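Ticket 123
Subject: Label printer skips every second label after roll change
Product: Zunetti desktop label printer
Opened by: Eustaquio Orozco
Site: Meléndez storeroom
Assigned to: Fusley support desk
Status: Resolved
Opened: June 2, 2019

Original report

Hi Fusley team! We switched to a new box of Jisside labels and the printer has started spitting out one good label, then one blank, then one good, then one blank. The print itself looks terrific, nice and dark, no streaks. It just refuses to use every label. Lights are solid green the whole time and there is no error on the computer.

I love this little printer and would really like to keep it going. We label all our plastic bins with it, and half a roll of blanks is a sad thing to peel.

What I tried before writing:
Turned it off and on again.
Took the roll out and put it back in.
Swapped the USB cable.
Printed the self-test page (came out perfect, no blanks!).

Reply from Fusley support

Thanks for the clear write-up, Eustaquio. The self-test page is a useful clue. It ignores the page size coming from the computer, so if that one prints cleanly the motor and the print head are fine. Please check two things for us.

1. What is the label height in the printer settings on the computer?
2. What does the core sticker on the Jisside roll say?

Update from Eustaquio

Great questions, and I think you're on to something. Computer says height 70 mm. Old roll core says 70 mm. New roll core says 70 mm as well, so I was all ready to write back and say they match.

Then I put a ruler on the new labels. They are 70 mm from the start of one label to the start of the next, gap included. On the old roll it was the label alone that measured 70, with the gap on top of that. So the new ones are a hair shorter, and the printer thinks each job runs over into the next label. I was so pleased with myself that I measured three more just to be sure.

I set the height down to 67 and printed a batch. Better! Now it only skips now and then, usually after the first few. Still not right.

Reply from Fusley support

Nice catch with the ruler. The leftover skips are most likely the gap sensor still working from values it learned on the old roll. Changing the height in the driver does not clear those. Please run a calibration:

Load the new roll and close the lid.
Hold the feed button until the light blinks twice, then let go.
The printer will feed a few labels and stop on a gap.
If it stops in the middle of a label, open the lid and slide the sensor toward the center of the roll, then repeat.

Also look in the driver under Stock and make sure it says "Labels with gaps" and not "Continuous."

Update from Eustaquio

Stock was already on "Labels with gaps." First calibration stopped in the middle of a label, just as you said it might. The sensor had been pushed all the way over to the left – my guess is it got bumped during the roll change. I slid it to the center, ran calibration again, and it stopped dead on the gap. Beautiful.

Then I sent the full storeroom batch, 22 labels in one go. Not a single blank! I printed the batch a second time because it was so satisfying to watch.

One more thing for anyone who finds this ticket later: the saved template on our second computer still had the old height in it, and it brought the skipping right back the moment someone printed from there. Open the template, fix the page size, save it again. Changing the driver alone was not enough on that machine.

The clear bins are next on my list for labels.
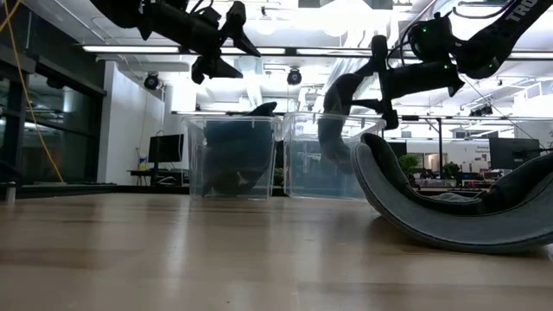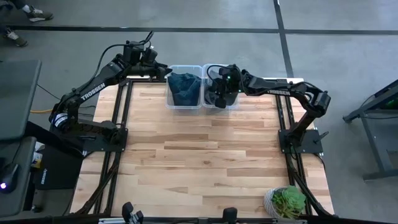 Attachments (2): clear plastic bins on the wooden table, both pictures.

Reply from Fusley support

Good to hear, and thanks for the note on the template. We have added it to our help page on skipped labels. For the clear bins, a removable label will peel off a lot easier later on, and if you change stock again, run the calibration before the first job.

Update from Eustaquio

Will do! Removable ones ordered. You can close this.

Ticket closed by requester.
Resolution: label height corrected in driver and template, gap sensor centered, calibration run.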